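New in our reading list: The Lamp Room by Kaisu Riihimäki

Winter, 1943. In the harbor town of Prustport the lights must be out by six, and the young telegraph operator Antoniuk is alone on the night shift. Then a message comes which is not written in any code she knows. It is signed with the name of her brother, who was lost at sea 2 years before.

I have read this novel in three evenings. The first 30 pages are slow, I must admit, and there are many names to remember. But after the fire in the customs house I could not put it down. Riihimäki writes short chapters, and the old harbor master Mamix is a wonderful figure — you never know if you should trust him.

Our evening with the book is in November, at 20 Wudham Street, upstairs. Kevin Inga will read two chapters aloud, and after this we talk. Members who want to borrow a copy can write to Alcides Grajales. We have 11 of them.
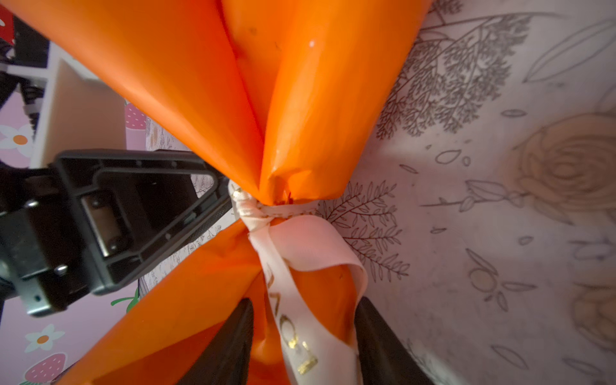 Orange wrapper, pink ribbon.

For the winter book exchange, please bring one novel, wrapped, without your name on it. Cristian Correa collects them at the door.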